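Zornico changes leg fixing on its small plastic stool

Zornico has revised the way the legs attach to its Tadis stool, the low white plastic model sold flat to schools, camp sites and bathroom fitters. From August the four push-fit legs used until now will be replaced by legs with a screw thread moulded into the upper end. The seat has been retooled to match. The change was announced in a short note to stockists, which also gives a new part number, 947, for a single spare leg.

The old fixing relied on a tapered plug held by friction. It was quick to fit, but a leg could work loose when the stool was dragged across a floor, and a plug that had been pulled out several times lost its grip. Stockists had asked for a fixing that could be undone and remade without wear. The new leg screws into a round socket at the corner of the seat and bottoms out against a shoulder.

The seat has been kept as a single rectangular moulding. A rim runs round the underside, and diagonal ribs cross the recess between the corners. Zornico states that the ribs are deeper than on the earlier seat, and that most of the extra material has gone into the corners around the sockets. The legs remain hollow, with the thread formed on a separate-looking collar that is in fact part of the same moulding.

Assembly is done with the seat upside down on a covered surface, so that the top is not scratched. Each leg is set in its socket, turned backwards until the thread drops, and then turned forwards by hand. No tool is supplied or needed. The note warns against using a strap wrench, as the socket can be split by over-tightening.
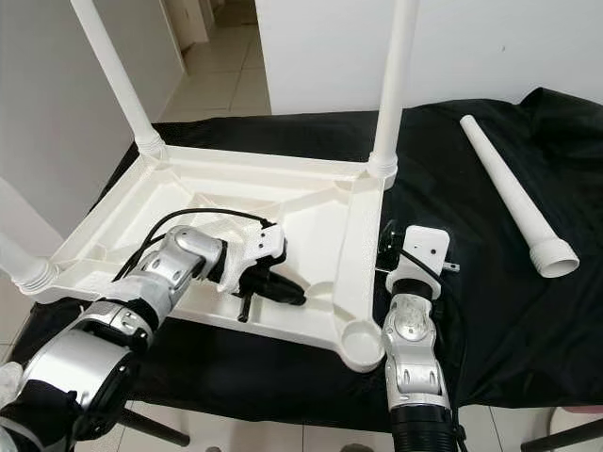 Trial batch

A batch of 200 stools was made at the Flelten works and sent to the Engelbrecht trade store for checking before the change was approved. Sixteen were returned with a leg that would not seat fully. In each case the cause was a cross-threaded start, which leaves the leg leaning outwards and a few threads showing above the socket. None of the seats had cracked, and all of the legs could be backed out and fitted again.

As a result, the lead-in on the thread has been lengthened. The first turn now has no load on it, and the leg should stand at its correct angle before the thread begins to bite. The printed sheet has also been redrawn. The earlier version showed all the legs being started loosely and then tightened in turn, a method carried over from a wooden stool in the same range. The new sheet has each leg screwed fully home before the next one is picked up. 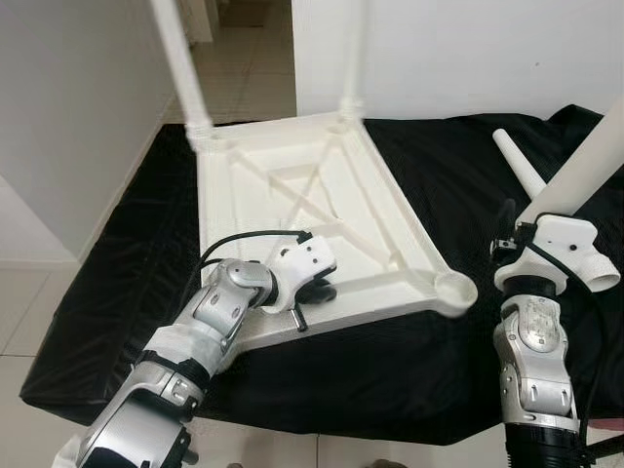
The trade store also asked for a figure for rework. Zornico gives 55 seconds to remove and refit one leg, measured with the seat already turned over – the time for a first fitting is not given.

Old and new parts cannot be mixed. A threaded leg will enter an old seat but will not hold, and a push-fit leg will not enter the new socket at all. Push-fit spares will stay on the list while stock lasts. Seats will not be sold separately in either version.

The overall height and the size of the seat are the same as before, so existing cartons and shelf labels can still be used. Cartons holding the threaded version will carry a T after the stock code. Stockists with open orders for the Tadis stool will receive the new version unless they ask for the old one by the end of the month.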